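Ticket: Wärmepumpe Skolstead, Zähler für bezogenen Strom steht still
Status: gelöst, wird noch beobachtet
Bearbeiterin: Inmaculada Figueroa

**Meldung**

Herr Declan Mudgway hat uns geschrieben, dass im Portal von Dunstan kein Verbrauch der Wärmepumpe mehr erscheint. Die Anlage selbst läuft und das Haus hat warmes Wasser. Nur die Kurve für bezogenen Strom liegt seit dem Wechsel des Routers auf null. Die Kurve der Photovoltaik ist normal.

**Erste Prüfung**

- Gateway (Stekport) ist online, die LED leuchtet grün.
- Wechselrichter wird vom Gateway gefunden.
- Stromzähler der Wärmepumpe wird nicht gefunden, Modbus-Adresse 6.
- Im Protokoll steht immer die gleiche Zeile:

```
meter[6] read timeout, retry in 300 s
```

Ich habe zuerst das Gateway aus der Ferne neu gestartet. Danach kam ein einziger Wert, und dann wieder die Fehlermeldung. Ein zweiter Neustart hat nichts geändert.

**Zweite Prüfung, am Telefon mit dem Kunden**

Herr Mudgway hat am Zähler die Anzeige abgelesen. Dort stand die Adresse 22 und nicht 6. Er hat nichts verstellt. Beim Durchlesen der alten Notizen habe ich gefunden, dass der Zähler im April getauscht worden ist. Die neue Adresse wurde damals nur im Gateway eingetragen, aber nicht in der gespeicherten Konfiguration auf dem Server. Beim Routerwechsel hat das Gateway die alte Konfiguration wieder geladen.

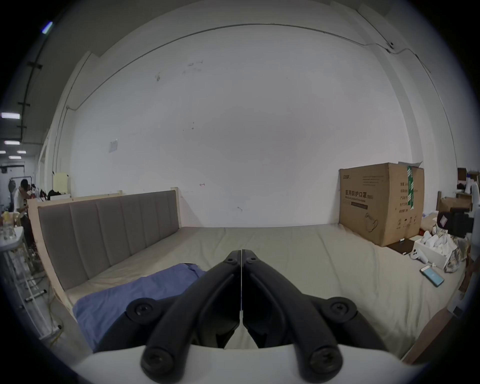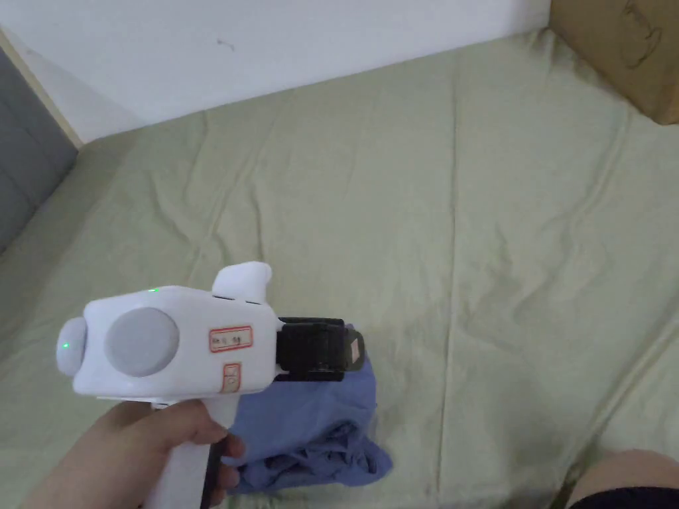 *Zuletzt geändert: 7. August 2023*

**Lösung**

1. Im Portal unter „Geräte“ den Zähler mit der Adresse 6 gelöscht.
2. Zähler neu angelegt, Adresse 22, Typ „Bezug Wärmepumpe“.
3. Konfiguration auf dem Server gespeichert und nicht nur auf dem Gateway.
4. Gateway neu gestartet und das Intervall von 300 Sekunden abgewartet.

Nach dem Neustart kamen die Werte regelmäßig. Ich habe den Zählerstand im Portal mit der Anzeige beim Kunden verglichen, beide waren gleich.

**Noch offen**

In den Tagen ohne Verbindung fehlen 70 kWh in der Tagesübersicht. Der Zähler hat sie gezählt, aber das Portal weiß nicht, auf welche Tage sie gehören. Ich habe die Menge als einen Nachtrag gebucht. Deshalb gibt es in der Kurve eine hohe Spitze, und die Autarkie für diesen Tag ist falsch. Herr Mudgway ist damit einverstanden, er braucht nur die richtige Jahressumme.

Bei der Anlage Rullov wurde der gleiche Zählertyp eingebaut. Bitte dort die gespeicherte Adresse kontrollieren, bevor jemand den Router wechselt. Ich habe dafür noch kein eigenes Ticket angelegt.

I. Figueroa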